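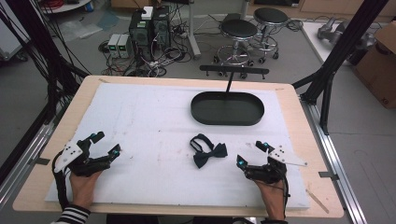 Ticket 1320: right gripper loses tracking during bow tie task
Site: Sullumden
Opened: July 2021
Priority: medium
Status: fixed, under watch

Reported fault
Right hand-held gripper drops its position for a moment, then comes back a few centimetres off. Left gripper is fine. Replay on the Voslow arm closed the jaws short of the bow tie and pushed them into the foam board. Arm stopped on its force limit. No damage to the jaws, small dent in the board.

Setup
Foam board on the wooden table, black bow tie in the middle, oval tray behind it on the right. One gripper in each hand, dotted plate on top of each. The right one has its cable running down along the wrist.

Log
1. Checked the recordings. 12 out of 20 show the jump, always on the right side.
2. Cleaned both dotted plates and recorded again. No change.
3. Swapped the two plates over. Fault stayed on the right, so the plate is not to blame.
4. Ran the Nilleck calibration again. Error within limits on both sides.
5. Held the right gripper still and moved only the wrist. Position dropped out each time the cable was pulled tight.
6. Opened the connector. One pin was pushed back and only touching at some angles.
7. Fitted a spare lead from the Chidiac kit and left more slack at the wrist.
8. Recorded 21 new runs. No jumps.

Still to do
Delete the 12 bad recordings before anyone trains on them. Order another spare lead, as we have used the last one. Replay on the arm at low speed first, with a hand on the stop button.

Ticket stays open until the low speed replay has been done.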